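Visit report: Kokosent home textiles and garment care rooms, Nindgate
Jun 20, 2023

The Nindgate site opens to visitors twice a year, and the next date is in July. I went with Babita Awasthi from the Hornbridge office. Our interest was in the domestic folding standard that Kokosent has been drafting, and in how it copes with soft knits and other fabrics that do not hold a crease.

Visitors sign in at the side entrance on the canal road. Groups are limited to 20. Shoes come off before the carpeted rooms, and bags go in the lockers. The tour was led by Jitendra Garg, who wrote most of the draft and answered questions at the end of each stage.

The first stage covers sorting and takes up to 30 minutes. Garments are graded by handle, stretch and slip. Slip is measured on a tilting board: the cloth is laid flat, the board is raised, and the angle at which the cloth begins to move is recorded. Two fabrics were tested during our visit, a brushed cotton and a viscose blend. The blend moved at 29 degrees. The brushed cotton stayed where it was until the board reached its stop.

The second stage is done in a furnished bedroom, on a bed. Garg's view is that most people fold on the bed, so a procedure tested only on a hard table is of limited use. A mattress gives under the hand and lets the lower layer shift. The draft therefore starts at the collar. It is held at both sides and squared before the sleeves are touched, and the body is then smoothed downwards from that line. 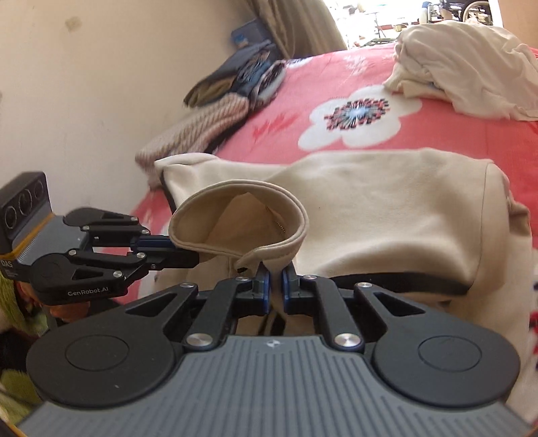
Bedroom stage, Nindgate: the collar of a cream-beige garment held at both sides.

Awasthi asked about garments with no stiffening at the neck. The answer was that the shoulder seams are used instead, with an allowance for stretch. This is covered in section 2 of the draft, but the wording is loose and the drawing does not match the text. Garg accepted the point and made a note of it.

There was a longer discussion on bed coverings. A plain sheet allows a garment to be pulled straight with little resistance. Plush has more grip, and the pile direction matters: cloth drawn against the pile tends to ruck at the lower layer. The draft advises lifting and laying down again in place of dragging.

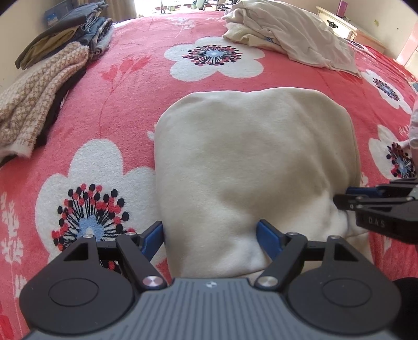

Finished size is the other open question. The draft gives a target width for shelves and a narrower one for drawers, with nothing for suitcases. Bisht, who supply the shelving at Hornbridge, work to a different depth again, and a garment folded to the Nindgate width would overhang the front edge. We left a copy of the Bisht dimensions with the office.

The last stop was the storage room, where folded knits are kept in stacks and checked for creasing at intervals. The record sheets were on the wall and were legible, although the humidity column had been left blank for one week. Tea was served in the corridor.

Points to follow up: the corrected drawing for section 2, the slip figures for wool, and whether the drawer width can be given as a range. Awasthi will write to Nindgate for all of these before the July opening.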